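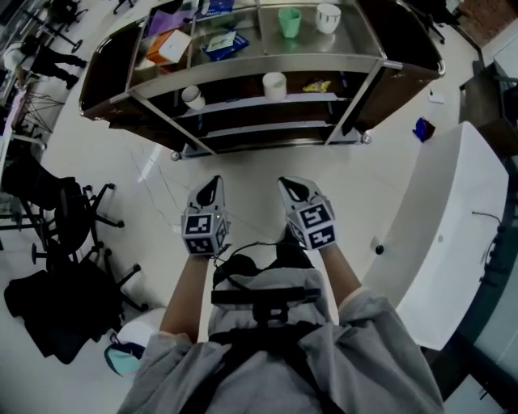
## 6. Running the cart demo for visitors

Use this section on open days at the Cirnberg lab. Allow 16 minutes per group.

1. Put on the harness and fasten the chest buckle before you touch the gloves.
2. Pull on both gloves. Route the cable to the harness with enough slack to reach the lower shelf.
3. Hold both hands out in front of you, marker cubes in view, until the Huretti screen shows two hands tracked.
4. Move cups and packets between the two shelves of the cart, one item at a time. Speak as you go – visitors at the back can't see your hands.
5. Return to the step 3 pose and tell the operator to stop recording.

**Note:** Sleeves must not cover the marker cubes. If tracking drops, repeat step 3.

**Caution:** Keep visitors 110 cm from the cart. Use empty cups only.

Visitors may try the gloves after the second run, with Loubna Ghoneim or Sherif Bouazza beside them. Wipe the gloves between users. To load the recording for playback, see section 7.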